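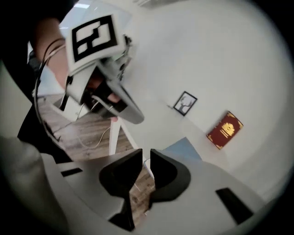
Tosus Track is a pose estimation and logging package for hand-held gripper tools and hand-guided controllers. It reads wide-angle video, solves for the position of each tagged device and writes a time-aligned trajectory that the Frei planner can load directly. A square black-and-white marker on top of a white controller, tilted and set against a bright ceiling, is handled by the same detector as a flat tag on a bench. Lens distortion is modeled before corner fitting, so straight walls may bend in the raw video without bending the solved path.

Detection
Partly hidden markers are rejected by default. The threshold can be set per device - see the config file, section 4.

Calibration
One lens profile per camera. Profiles made in version 2 load without conversion. Exposure should be locked before calibration and left alone after it.

Output
Pose, finger opening and a quality flag for each video image. Gaps of up to 12 images are interpolated and flagged. Longer gaps split the log.

Requirements
Linux, 64-bit. The installer is 275 MB. A graphics card is optional for offline solving and required for live preview.

Licensing
Sold per workstation by Cositz, Brultberg office. Technical contact: Irina Ilie. The next maintenance release is due in December.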